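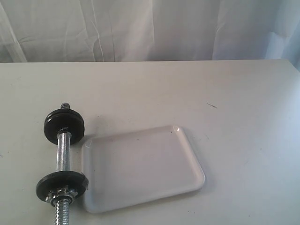

Jahangir Seneviratne fragte nach dem letzten Bericht, ob die Kolleginnen und Kollegen am Packtisch durch die neue Station weniger zu tun haben oder nur etwas anderes. Wir möchten diesmal mit seiner Frage anfangen, weil sie uns auch im Betrieb am meisten beschäftigt.

Zwischenbericht Projekt Kuroda, Standort Flestden
Berichtszeitraum: bis Ende August

Stand der Arbeiten

Die Roboterstation in der Retourenabteilung läuft seit sechs Wochen im täglichen Betrieb. Sie nimmt kleine Sportgeräte vom Tisch auf und legt sie in ein Tablett. Danach übernimmt ein Mensch die Prüfung und entscheidet, ob der Artikel wieder in den Verkauf geht. In diesem Zeitraum wurden 1129 Artikel über die Station bearbeitet.

Am schwierigsten bleiben die Kurzhanteln. Die verchromte Stange und die glänzenden Muttern geben Reflexe, und das weiße Tablett hebt sich vom hellen Tisch nur wenig ab. Die Erkennung verwechselt dann manchmal den Rand des Tabletts mit seinem Schatten. Die Firma Skason hat uns eine neue Einstellung für die Beleuchtung geschickt, die wir gerade erproben. Eine dunklere Unterlage haben wir bestellt, die Lieferung steht noch aus.

Veränderungen für das Personal

Vor der Einführung arbeiteten acht Personen in der Abteilung, und es sind auch heute acht. Zwei von ihnen wurden für die Bedienung der Station geschult und haben dafür eine höhere Lohngruppe bekommen. Das Heben ist deutlich weniger geworden. Dafür ist das Warten mehr geworden: Wenn der Greifer einen Artikel nicht sicher fassen kann, bleibt er stehen, und jemand muss kommen und die Meldung bestätigen. Mehrere Mitarbeitende haben uns gesagt, dass sie diese Unterbrechungen anstrengender finden als das frühere Tempo. Wir nehmen das ernst und haben die Aufsicht an der Station auf zwei Stunden am Stück begrenzt.

Die Frühschicht wünscht sich außerdem, dass die Fehlermeldungen in verständlicher Sprache erscheinen. Im Moment sieht man nur eine Nummer.

Nächste Schritte

Wir bitten um die Freigabe der Mittel für die zweite Schulung. Eine Erweiterung auf den Standort Grerden möchten wir erst beantragen, wenn die Störungen bei den Hanteln seltener sind.

Kommentare

M. (Spätschicht): Bitte auch an die Spätschicht denken. Bei uns war bis jetzt noch keine Schulung.

Lagerfuchs: Und wer prüft, ob die Muttern fest sind? Das macht doch weiterhin die Hand, oder?

Projektteam: Ja, das bleibt Handarbeit und ist auch so geplant.

Zuletzt erschienen

Kuroda: Bericht über die Aufbauphase
Arbeitsplätze in der Retoure: Ergebnisse der Befragung
Grerden: Besichtigung der Halle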